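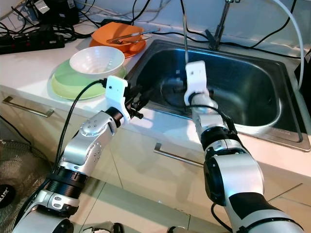
Kalk und Wasserflecken in der Küche: was hilft und was man lassen sollte

Stand: 20/09/2024

In Gegenden mit hartem Wasser bildet sich rund um die Spüle schnell ein grauer Belag. Mit Hausmitteln bekommt man ihn weg, wenn man das richtige Mittel für das jeweilige Material nimmt. Die folgenden Hinweise gelten für normale Haushaltsküchen.

Edelstahlspüle

Leichte Flecken verschwinden mit einem feuchten Tuch und einem Spritzer Spülmittel. Immer in Schliffrichtung wischen und danach trocken reiben. Bei festem Kalk Zitronensäure verwenden: 20 Gramm Pulver in einem Liter kaltem Wasser auflösen, ein Tuch damit tränken, auf die Stelle legen und zehn Minuten warten. Gründlich abspülen.

Kein heißes Wasser nehmen. Zitronensäure bildet mit Kalk bei Hitze einen Belag, der schwerer zu entfernen ist als der ursprüngliche. Stahlwolle und Scheuerpulver hinterlassen Kratzer, in denen sich neuer Schmutz festsetzt. Chlorreiniger greift Edelstahl an und darf nie mit Säure zusammenkommen, dabei entsteht giftiges Chlorgas.

Armatur und Perlator

Wenn der Strahl schief läuft oder spritzt, ist meist der Perlator verkalkt. Abschrauben, in seine Teile zerlegen und über Nacht in die Zitronensäurelösung legen. Beim Lösen mit der Zange einen Lappen unterlegen. Die Dichtung vor dem Einbau prüfen, harte oder rissige Ringe ersetzen. Passende Ringe gibt es im Baumarkt, am besten den alten mitnehmen.

Verchromte Armaturen nur kurz mit Säure behandeln, fünf Minuten reichen. Bei farbig beschichteten Modellen gilt die Anleitung des Herstellers. Viele vertragen nur Seifenwasser.

Arbeitsplatte

Laminat und Schichtstoff sind unempfindlich gegen verdünnte Säure, die Fugen sind es nicht. Stehendes Wasser an der Kante zur Spüle sofort aufnehmen. Quillt die Platte einmal auf, lässt sich das nicht mehr rückgängig machen.

Marmor und andere Kalksteine dürfen weder mit Essig noch mit Zitrone in Berührung kommen. Schon wenige Tropfen hinterlassen matte Stellen. Geeignet ist ein pH-neutraler Steinreiniger. Granit verträgt mehr, sollte aber trotzdem vorher an einer verdeckten Stelle getestet werden.

Massivholz zweimal im Jahr ölen, bei uns im Januar und im July-Urlaub, also mitten im Sommer. Dünn auftragen, nach einer Viertelstunde den Überschuss abnehmen. Ölgetränkte Lappen ausgebreitet im Freien trocknen lassen - zusammengeknüllt können sie sich selbst entzünden.

Kunststoffteile

Durchsichtiger und farbiger Kunststoff wird in der Spülmaschine mit der Zeit trüb. Ist der Schleier weiß und lässt sich mit etwas Essigwasser abwischen, war es Kalk. Bleibt er, ist die Oberfläche angegriffen, und dagegen hilft kein Mittel. Solche Teile besser von Hand spülen, mit lauwarmem Wasser und einem weichen Tuch. Die raue Seite des Schwamms ist tabu.

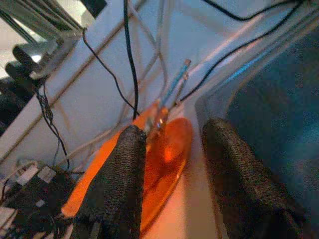
Orangefarbener, durchscheinender Kunststoff auf hellem Untergrund.

Gläser und Geschirr

Vor dem Griff zum Reiniger die Maschine prüfen: Ist Regeneriersalz drin, und stimmt die eingestellte Wasserhärte? Den Wert nennt der örtliche Wasserversorger. Das Sieb einmal pro Woche ausspülen.

Teeränder in Tassen gehen mit einem Teelöffel Natron und wenig Wasser ab. Kurz einwirken lassen, mit dem Finger oder einem Tuch ausreiben, nachspülen. Bei Tassen mit Goldrand den Rand aussparen.

Vorrat

Zitronensäurepulver hält sich trocken und verschlossen mehrere Jahre. Eine Packung mit 200 Gramm ergibt zehn Liter Lösung. Angesetzte Lösung beschriften und außer Reichweite von Kindern aufbewahren.

Text: Uchenna Iyamu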